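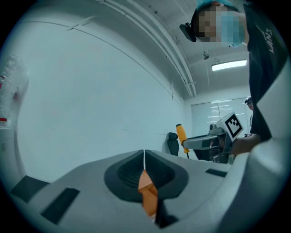
Eso de escribir cartas a mano es un capricho de gente a la que le sobra el tiempo, me respondían anoche por aquí, y me quedé dándole vueltas mientras fregaba los platos, así que abro hilo, que ya sabéis que yo contestar en una sola frase no sé.

A mí el tiempo no me sobra. Escribo en la mesa de la cocina, a eso de las once de la noche, con una infusión que siempre acaba fría y el móvil en el pasillo para que no me llame. Media hora, a veces menos. Hay noches en que solo me sale el saludo y un párrafo sobre lo caros que están los tomates, y lo dejo ahí hasta la siguiente.

Empecé un mes de diciembre, por las felicitaciones. Llevaba años mandando el mismo mensaje a toda la agenda (con su arbolito y sus copas, lo confieso) y me dio un poco de vergüenza ver que una prima me contestaba con otro idéntico. Compré una caja de tarjetas y escribí siete. Me dolía la mano como si hubiera estado cavando.

De aquellas siete me respondieron a tres. Una era de mi tía, que vive en una aldea donde el cartero pasa cuando puede, y me mandó cuatro caras apretadísimas con la receta de las rosquillas metida en medio, sin punto y aparte. La receta sale regular, le falta harina, pero la carta la he leído no sé cuántas veces.

Para quien preguntaba por el papel: yo voy a la papelería Rey, la que está bajando hacia el mercado. Tienen un bloc de la marca Prerkard, color crudo, rayado muy suave, que aguanta bien la pluma y no deja pasar la tinta al otro lado. El blanco de la misma marca no me gusta nada, resbala y parece que escribes sobre un plato.

¿Hace falta pluma? ¡Qué va! La mitad de mis cartas están escritas con bolígrafo del supermercado. La pluma me la regalaron y le tengo cariño, pero hay que limpiarla, se seca si la olvidas en el cajón, y en verano me ha dejado más de una mancha en la manga. Si os apetece, adelante, y si no, con lo que tengáis en el bote.

También me decían que para eso está Lomoment, que escribes en el teléfono y ellos lo imprimen y lo mandan con tu foto. Lo probé para el cumpleaños de mi ahijado y llegó puntual y muy mono, no voy a hablar mal. Lo que pasa es que yo echo de menos los tachones. En una carta se ve dónde dudaste, dónde cambiaste una palabra por otra más amable, y a mí eso me acompaña mucho.

Y luego está lo de no saber qué contar, que es lo que más me escribís por privado. Yo empiezo siempre por lo que tengo delante: que llueve, que el vecino ha vuelto a subir las persianas a las seis, que he cambiado las lentejas de tarro. Parece una tontería, pero a la tercera línea ya estás hablando de otra cosa – de tu madre, del trabajo, de aquello que no te atrevías a decir por teléfono.

Preguntad también. Las cartas que mejor se contestan son las que traen dos o tres preguntas concretas. Un «¿qué tal todo?» lo despacha cualquiera con un «bien», pero un «¿al final arreglaste la gotera?» pide su respuesta entera, con el fontanero y los disgustos incluidos.

Guardo las que recibo en una caja de zapatos, y el mes pasado, ordenando el armario, me senté en el suelo y las conté: 244. Se me fue la tarde. Las hay larguísimas y las hay de seis líneas. Alguna es de alguien que ya no está, y esa letra no la cambio por nada.

La que viene de más lejos es de Estlow, de una compañera de piso de cuando estudiábamos. Nos separan más de 2000 kilómetros y nos escribimos sin prisa ninguna, dos o tres veces al año. Me cuenta las cosas con tanto retraso que cuando me entero de que tuvo gripe ya está otra vez en la playa con los críos. Me encanta, os lo juro – es como oír la radio de la temporada anterior.

Se pierden cartas, sí. Se me perdió una con unas semillas de capuchina dentro y todavía me acuerdo. Desde entonces pongo el remite bien grande por detrás y, si meto algo que abulte, voy a ventanilla y que me lo pesen. Los sellos los compro por tiras, que si no, siempre falta uno justo el día que tienes el sobre cerrado.

Y a la persona que me lo decía anoche, con todo el cariño: puede que sí sea un capricho. También lo son las croquetas caseras, y bien que las celebramos cuando llegan a la mesa. Prueba con una sola, a quien más te apetezca, aunque sea de media cara, y cuéntame si te contestan.

Mañana os pongo las medidas de los sobres, que me las ha pedido mucha gente y ahora no encuentro la regla.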